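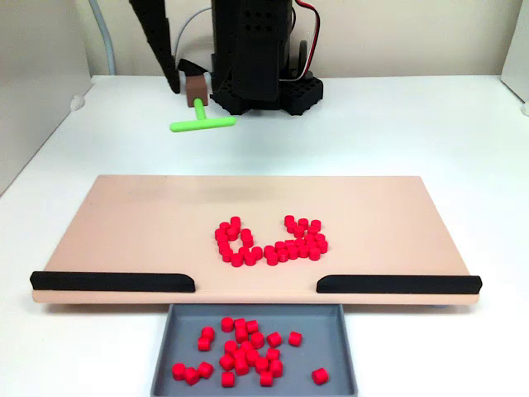

Slide 4. Mudden bench cell, with the green pusher and grey tray.

Thursday talk, Gwion speaking

Start with what Flamdale sells: arm, board, tray and pusher as one kit. The red pegs are the standard test load. Two rubber strips run along the edge of the board and the only way through is the gap in the middle.

Say that we ran 58 trials on the kit and Adelino Esteves has the log. Setup took us 40 minutes from the manual. Page 18 needs redoing and Flamdale know this.

Pause for questions on price.

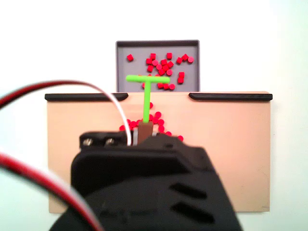 Slide 5. Wrist view

Point out the T-shaped tool and the brown block it fits into. Spare pushers are ordered separately. Move on to the Rarnach comparison.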